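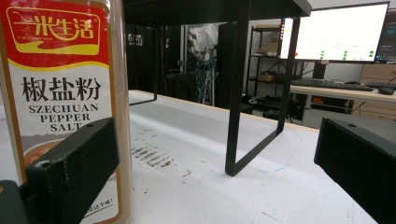 Salt and pepper squid was the dish that got me frying at home, and for years I only ever ordered it out. I was convinced that the crackly coating took a restaurant burner and a lifetime of practice, and then a neighbor of mine, Zeyu Li, cooked it for me one evening in a dented saucepan on a stove no better than mine. Her seasoning came out of a shaker, and I have cooked with the ready-made kind ever since. Look for a tall container marked "Szechuan Pepper Salt" in English, with 椒盐粉 in big black characters above it, and you have the right sort of thing. You can make your own as well (I'll get to that at the end), but please don't feel you have to, especially the first time, when you will have quite enough to think about with the oil.

What you need

For a plate that serves two hungry people or four polite ones:

One pound of cleaned squid, tubes and tentacles
Half a cup of cornstarch
Two tablespoons of all-purpose flour
One egg white
One tablespoon of rice wine or dry sherry
Szechuan pepper salt
Four cloves of garlic, chopped but not too fine
Two scallions, sliced
One or two fresh green chilies, sliced
Peanut or canola oil for frying, enough to come two inches up your pan

Frozen squid is perfectly good, and in my town it's usually better than what's lying on the ice at the counter. Thaw it overnight in the fridge in a bowl, because it lets go of a surprising amount of water. I buy the bags of tubes and tentacles mixed – the tentacles are the best part, all frilly and crisp, and if you've been avoiding them I do hope you'll try just a few.

Step 1. Dry the squid

Slit each tube down one side and open it flat like a book. Scrape away anything left inside with the back of a knife. Then score the inner side in a criss-cross, holding the blade at a slant and going only halfway through. This is what makes the pieces curl up so prettily, and it gives the coating something to hang on to. Cut the tubes into pieces the size of a large postage stamp and leave the tentacles whole unless they're very big.

Now dry everything. I spread the pieces on a clean dish towel, lay another on top, press, and then go and do something else for ten minutes before coming back to press again. It's dull work and I used to skimp on it, and every time I skimped I got spattered. Wet squid in hot oil will chase you right out of the kitchen.

Step 2. Marinate, briefly

Whisk the egg white with the rice wine and half a teaspoon of the pepper salt until it's a little foamy. Toss the squid through it and let it sit for 15 minutes, no longer. Start heating your oil toward the end of that time.

Step 3. Get the oil ready

Use a deep, heavy saucepan and don't fill it more than halfway. You're aiming for 360 degrees, and a clip-on thermometer is well worth the few dollars. Before I owned one I used the chopstick test, where you stand a dry wooden chopstick in the oil and wait for a steady stream of little bubbles to come off the tip. It works, but it won't tell you when you've gone too hot, and squid is unforgiving about that.

Turn the pan handle toward the back of the stove. Keep the lid within reach, and if the oil ever starts to smoke, turn off the heat and leave the pan exactly where it is until it has calmed down. If it should catch fire, slide the lid on, switch off the burner, and never, ever use water.

Step 4. Coat and fry

Mix the cornstarch and flour in a wide bowl. Lift the squid out of the egg white a handful at a time, let it drip, and toss it through the starch. Shake off the extra in a strainer. Coat only what you're going to fry right away, or it turns gluey while it waits.

Lower the pieces in away from you, and give them room. I do mine in five batches, and yes, it feels slow, but each batch only takes a minute and a half. You want a pale gold, not a deep brown. Scoop them out onto a wire rack – paper towels will do, though the undersides go soft faster – and let the oil come back up to temperature before you carry on.

Step 5. The last toss

Set a skillet or wok over medium-high heat with one tablespoon of fresh oil. In go the garlic, scallions and chilies, and you stir them for 30 seconds, until the kitchen smells wonderful and the garlic is just thinking about coloring. Add all the squid at once, sprinkle over a teaspoon of the pepper salt, and toss four or five times. Then taste a piece! Brands differ a lot in how salty they are, and it's far easier to add another pinch at this point than to rescue a plate that's gone too far.

Get it onto a platter and call everyone to the table. My old friend Norbert likes a wedge of lime with his, and I've come around to that. Plain rice and a dish of cucumbers in vinegar are all I serve alongside.

If you'd like to make the seasoning yourself

Put one tablespoon of Sichuan peppercorns and three tablespoons of kosher salt in a dry skillet over low heat. Pick out any twigs and shiny black seeds first, as they're gritty. Stir until the salt takes on a faint tan color and the peppercorns are fragrant, which is usually four minutes on my stove. Cool it completely, grind it, and pass it through a fine strainer. It keeps in a jar for a couple of months before the tingle fades.

Any extra is lovely on popcorn, on roast potatoes, or on a fried egg. The same coating and method will do for shrimp and for firm tofu cut in cubes, though tofu wants closer to three minutes in the oil.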